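Accueil > Forums > Cellules robotisées > Réglage et maintenance > Cellule à deux bras, dépose des pièces dans le plateau

Ce site utilise des cookies à des fins de mesure d'audience. En poursuivant votre navigation, vous en acceptez l'usage. Accepter – Paramétrer

Cellule à deux bras : dépose des pièces dans le plateau central

v_thibodeaux
16 févr. 2024
Mesdames, Messieurs,
Notre service a la charge de la cellule Tavier, composée de deux bras, de quatre bacs et d'un plateau en inox placé au centre de la table. Les bras prélèvent des composants électroniques dans les bacs et les déposent sur une feuille de papier blanc. Depuis la révision de décembre, le bras droit relâche les faisceaux de fils fins avec un décalage vers le bord du plateau. Sur 216 cycles relevés, 32 présentent ce défaut. Le bras gauche n'est pas concerné. Je sollicite l'avis des membres ayant exploité une installation comparable.
Vaughn Thibodeaux

atelier_szewczyk
Bonjour,
Avant toute intervention mécanique, il convient de vérifier la référence outil du bras droit. Le module monté sur le poignet a-t-il été déposé pendant la révision ? Si tel est le cas, l'étalonnage est à reprendre intégralement, y compris lorsque le support paraît revenu à sa place.

v_thibodeaux
Le module a effectivement été déposé pour le remplacement du câble. L'étalonnage a été contrôlé sur un seul point, au centre du plateau.

J.Bautista
Je ne partage pas entièrement l'analyse précédente. Un défaut de référence affecterait toutes les pièces, circuits imprimés compris, or il n'est question que des faisceaux. J'examinerais en premier lieu le passage du câble au poignet : une boucle trop courte exerce une traction lorsque le bras descend vers l'angle du plateau. Il serait utile de disposer de vues de la cellule.
Jovita Bautista
Maintenance, site de Stillden

atelier_szewczyk
L'objection est recevable, mais un circuit rond et rigide tolère un écart qu'un fil souple ne tolère pas. Je maintiens que le contrôle sur un point unique est insuffisant.

v_thibodeaux
Veuillez trouver les vues demandées. La première concerne le bras gauche, avec le circuit rouge dans la pince et le plateau sans pièce ; les deux autres, le bras droit à l'aplomb du plateau.

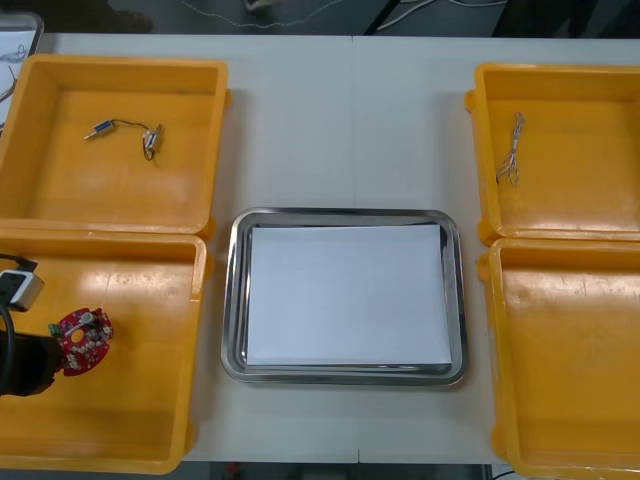
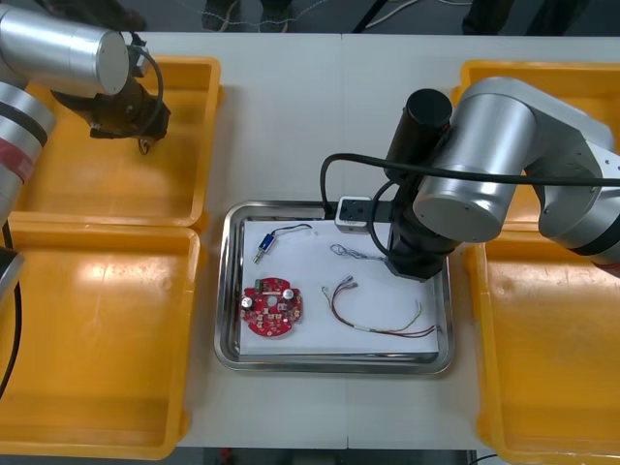
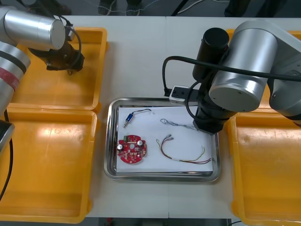
Procédure proposée

J.Bautista
Je vous remercie. La boucle du câble passe au-dessus de l'articulation du bras droit. Je recommande de procéder dans l'ordre suivant :
1. Mettre la cellule hors énergie et consigner l'armoire.
2. Libérer le câble au premier collier, puis rendre du mou côté poignet.
3. Contrôler le serrage du support du module.
4. Reprendre l'étalonnage sur quatre points, aux angles de la feuille.
5. Effectuer 64 cycles à vitesse réduite, avec les faisceaux uniquement.

atelier_szewczyk
J'inverserais les points 2 et 4. En modifiant le câble avant de mesurer, vous perdez l'état initial et ne saurez pas laquelle des deux causes était la bonne.

wiven_support_interne
Nous avons suivi l'ordre de Mme Bautista sur notre propre cellule, à Wiven, sans difficulté particulière. La feuille doit toutefois être maintenue à plat : un coin relevé suffit à accrocher une extrémité dénudée.

v_thibodeaux
Nous procéderons à une mesure sur quatre points avant de toucher au câble, puis à une seconde après. Les relevés seront versés dans ce fil. L'arrêt de la cellule reste à convenir avec la production, qui doit encore livrer 295 pièces.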